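The Price of a Proper Table

Turnside used to sell lamps. Then the company noticed that people photograph their dinners, and in September it launched what its catalog calls a "mealtime system": plates, mats, napkins and a 40-page guide to putting them down. The full set for six costs $879. I read the guide twice, looking for the part that would justify the money, and found a long section on the emotional life of soup bowls.

The pitch is that we've forgotten how to eat together and that better tableware will remind us. I have my doubts. Families who eat in front of the TV do it out of tiredness, and a new bowl won't get anyone home from work earlier.
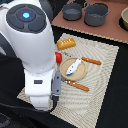
Nurnell, the main rival, goes after parents. Its brochure claims that children who learn to set a table early become calmer eaters, and the proof offered is a survey of 2,450 customers, all of whom had already bought the product. Nobody asked the people who sent it back. Children have been playing house for a very long time without a brochure. Give them toy kitchen things and a plate of food on a mat and they'll have a meal going in no time, with rules of their own about who gets served.
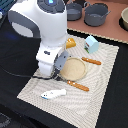
Then there is the placemat, where the markups get silly. Cirillo sells one for $39, and it comes in a single color the company describes as "morning." I'd call it beige. A light beige mat on a black tabletop does look good, I'll admit, and a round plate in nearly the same shade sits nicely on it. But the contrast with the table is doing most of the work there, and you can get that from a mat at the Ralham flea market for the price of a coffee. Mine came from there. It has a gravy stain near one corner, and dinner still gets eaten off it most nights, usually late and usually with the radio on.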